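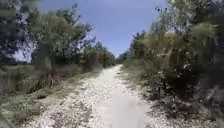 Plostham Path Mix is a pale crushed stone blend for footpaths, farm tracks and long straight access lanes. It is sold loose by the ton or in 250 lb sacks from the Forsberg yard. The product code is 893 for either form.

The mix is made of small crushed stone in several sizes, with enough fine material to pack down. Under regular foot or wheel traffic the middle of a path gets smoother and lighter in color, and the sides stay rougher. Coarse pebbles tend to move outward. Rake them back once a year or leave them as a border.

One ton covers 39 square feet at full depth for a new path. For topping up an old track, use half that depth. Clear roots and soft soil first, lay the mix in two passes, and roll each pass before adding the next. A light sprinkle of water before rolling helps the fines settle.

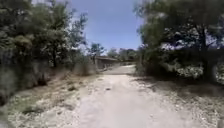 Murray Petrenko wrote to us that the second pass made the most difference on his lane, and that he would not skip the roller again even on a short stretch. He ordered loose and spread it by hand over several weekends.

Loose loads need a hard place to tip and a gate wide enough for the truck. Sacks come on a pallet and can be left at the roadside. The price is $232 per ton loose, delivery extra. Sacks are priced at the yard.
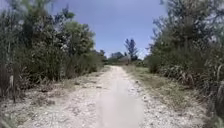 Leaves and twigs should be blown or raked off the edges in fall. If they are left to rot they make soil, and weeds will start from the sides and work in. Cut back shrubs before you spread, not after, or the clippings end up in the new surface.

The mix is not meant for steep slopes. On anything that sheds water fast, use Hetus Binding Gravel below the top layer. 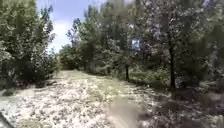
Color varies from load to load. It looks brightest in full sun and grayer in shade. Order the whole job at one time if you need an even match. Samples are free from the yard.

Comments

Gunnel Solheim: Does it stick to shoes? Ours is next to the house.

Eskil Boström: A little the first month, then no. Keep a mat by the door.

Gøran Sandberg: Ordered in December and the yard was closed for two weeks. Good stuff once it came.

Last updated: Apr 9, 2022

Related items
Hetus Binding Gravel
Rondolwood Path Edging
Forsberg Hand Roller
Plostham Fine Top Dressing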